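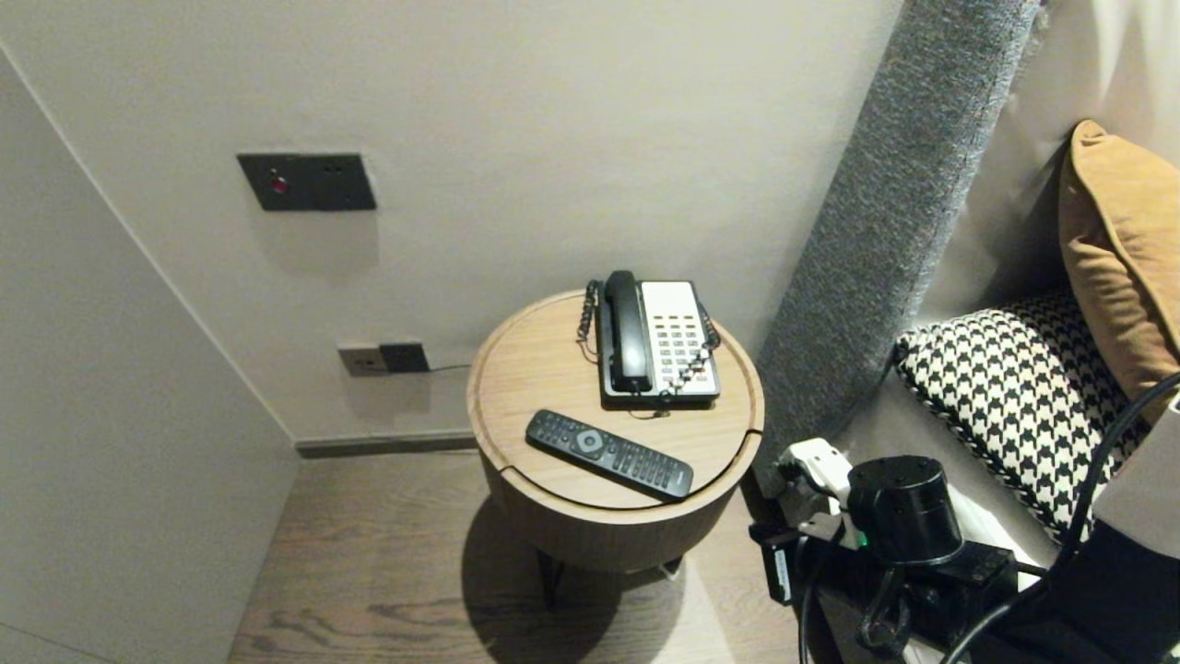 Netier Sworn Translation Pack

3 min read

You have a birth certificate. It has a stamp on it, and a signature nobody could forge because nobody could read it. The consulate would now like the whole thing in another language, stamp included, and would like it by February.

The Netier pack covers up to five pages of personal documents, translated and certified for immigration, university or court use. Birth certificates, school transcripts, military service cards, police clearances, powers of attorney. We also do the small green booklet your uncle insists is essential. Sometimes he is right.

What you get

A full translation by a sworn translator working in your language pair, a signed statement of accuracy, and two printed copies bound to a copy of the original. Stamps, seals and handwritten notes in the margin are all translated. If a clerk wrote "see other side" decades ago, your new country will be told to see other side.

Who does it

Persian and Dari files go to Soudabeh Fallahi or Hamidreza Shokri. French goes to Gaëtan Boyer, who will write to you about accents on your surname and should be answered. Every file gets a second reading before it is signed.

Names

Most rejected applications we are asked to rescue come down to spelling. If your passport says Tehrani and your diploma says Tehrany, an officer may decide you are two people, only one of whom has a degree. Send us the passport page with your order. We match the passport, even when the passport is wrong. Fixing the passport is a different office and a longer line.

Price and timing

The pack is $197... no, that was last year's page. It is $41 a page, with a minimum of two pages. Orders in by noon go to a translator the same afternoon. Most come back to you in five working days. Rush service exists and costs what rush service usually costs.

Not included

Apostilles, notary fees, legal advice, and opinions on whether you should move. Please don't send originals in the mail. A clear scan will do, all four corners showing, thumbs out of the way.

Order reference for phone inquiries: 1197

Shares: 41 | Comments: 2

Related items
Netier Academic Transcript Pack
Power of Attorney, Bilingual Format
Extra Certified Copies (set of 5)
Marriage Documents: What the Registrar Wants
Humeo Document Wallet, A4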